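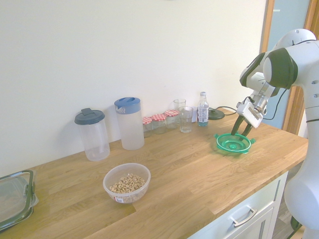 Über uns – oder besser: über mich und meine Kochschule

Schön, dass du hergefunden hast! Ich bin Mekdes Tilahun, und die Gramura ist meine kleine Kochschule in Lerkach. Klein meine ich wörtlich: Mehr als 7 Leute nehme ich pro Kurs nicht auf, sonst stehen wir uns gegenseitig auf den Füßen und am Ende rührt immer derselbe.

Gelernt habe ich übrigens etwas ganz anderes. Ich war viele Jahre Buchhalterin in einem Fliesengroßhandel und habe abends für Freunde gekocht, dann für Freunde von Freunden, und irgendwann saßen Menschen an meinem Tisch, deren Nachnamen ich nicht kannte. Eine von ihnen fragte, ob ich ihr beibringen könne, wie man Linsen so kocht, dass sie nach etwas schmecken. Das war mein erster Kurs, in meiner alten Wohnung, mit zwei Herdplatten und einem Topf, dessen Deckel nie gepasst hat.

Heute dreht sich bei mir fast alles um Hülsenfrüchte, Getreide und Gewürze. Meine Mutter hat Berbere noch selbst gemischt und mir nie ein Rezept aufgeschrieben (»das riechst du doch!«), also habe ich jahrelang herumprobiert, bis es so geschmeckt hat wie bei ihr. Fast jedenfalls. Im Grundkurs mischen wir unsere eigene Version, und jeder nimmt ein Glas davon mit nach Hause. Dazu gibt es Misir Wot, Kichererbsen in zwei Varianten und Fladenbrot aus der Pfanne. Injera backen wir erst im Aufbaukurs, der Teig will ein paar Tage stehen und hat seinen eigenen Kopf.

Und woher der Name kommt? Gramura ist ein Wort, das meine Tochter mit drei Jahren für alles benutzt hat, was klein und rund ist und in den Mund passt. Erbsen waren Gramura, Rosinen auch, einmal leider ein Knopf. Als ich das Gewerbe angemeldet habe, musste ich keine Minute überlegen.
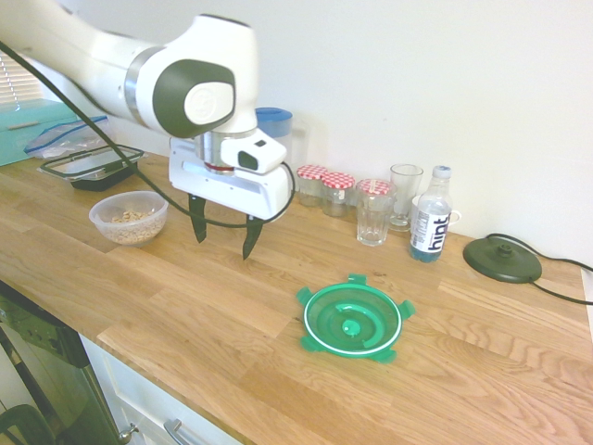 Eingekauft wird, so gut es geht, in der Nähe. Linsen und Einkorn bekomme ich vom Hof Pritska, der oben am Hang liegt und im November immer so eingenebelt ist, dass ich jedes Mal die Einfahrt verpasse. Die Gewürze kommen von Ionescu, einem Familienbetrieb mit einem Lager, in dem ich am liebsten übernachten würde – ganze Kreuzkümmelsamen, Bockshornklee, Kardamom in den Kapseln. Gemahlen wird bei mir erst am Kurstag, und ja, das hört man im ganzen Haus. Danke an die Nachbarn!

Ein Kurs kostet 60 Euro, Essen, Getränke und das Gewürzglas sind drin. Wir fangen um 18 Uhr an und kochen, bis alles auf dem Tisch steht, danach wird gegessen und meistens sehr lange geredet. Vorkenntnisse brauchst du keine. Bring bitte eine Schürze mit und eine Dose für die Reste, es bleibt wirklich immer etwas übrig. Wenn du eine Allergie hast, schreib mir das gleich bei der Anmeldung, vor allem bei Nüssen und Sesam, dann plane ich das Menü entsprechend um.

Gutscheine gibt es auch, und wer als Gruppe kommen möchte (Geburtstag, Kollegium, Schwiegereltern), kann die Küche für einen ganzen Abend buchen. Dann suchen wir das Menü vorher zusammen aus.

Du findest mich im Hinterhaus, erst durch den Torbogen, dann die Treppe hoch. Auf dem Klingelschild steht noch die alte Nummer 303, einfach trotzdem klingeln. Bis bald am Herd!

Deine Mekdes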